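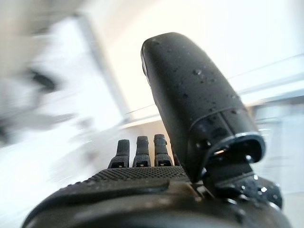

Why do small water droplets stay on a household item after it has been rinsed and left to stand?
A small droplet is held in place by the uneven grip of the surface at its edge, and its weight is too low to overcome that grip, so it remains until it evaporates or is wiped off.

Print this article | E-mail this article
Search this journal Enter keyword, author or volume Go

4.2 Residual droplets on smooth and textured surfaces

The residue left on kitchen items after rinsing has two parts: a thin film, mostly on clean glass and glazed ceramic, and separate droplets, mostly on molded goods. The film was treated in Section 4.1. The present section covers the droplets, which accounted for most of the wiping time in the Maltau kitchens.

Figure 2. Small clear droplets on a smooth, softly glossy black surface. They are densest along the middle of the rounded segment and thinner toward the tip.

Droplets of the kind shown in Figure 2 are easy to see on dark items, where each one returns a small bright reflection. On pale items the same residue was often missed. Observers working in the morning, with daylight from one side, marked more droplets on white items than those working under ceiling light in the evening. All later counts were therefore made with a hand lamp held low and to the left of the item.

A total of 2,006 droplets were marked on 43 items. Each item was rinsed under a cold tap, set on an open rack, and left for 15 minutes before counting. Room temperature was recorded but not controlled. Droplets touching each other were counted as one. Where a droplet crossed the boundary between two zones, it was assigned to the zone holding the larger share of its outline.

Three zones were used – open surface, seam, and collar or rim. Seams gave the least reliable counts. Water in a narrow gap does not form a separate droplet, and it could be detected only by pressing a folded paper strip against the opening. Following the method of Rafferty, the strip was weighed before and after contact. Values for seams are therefore given as mass and are not added to the droplet counts.

Raised patterns raised a further problem. On items with a fine grid of dots, water may sit on top of the dots or fill the spaces between them, and the two states cannot be told apart by eye at arm's length. Sheehan proposed a single category, "held in texture," and this was adopted after the second Tuesday session at Orkham. The Lynch items, which have no texture, were not affected.

Orientation was a stronger factor than surface finish. Items standing upright kept fewer large droplets than items laid flat, but the number of small ones differed little. A cotton towel removed both sizes from open surfaces in one pass. It did not reach the inner side of a collar, where a second pass with a twisted corner of the cloth was needed – a step that most households in the Brusia group left out.

Counts by zone are given in Table 3. Items with a handle are listed separately, as the join between handle and body was scored as a seam in every case.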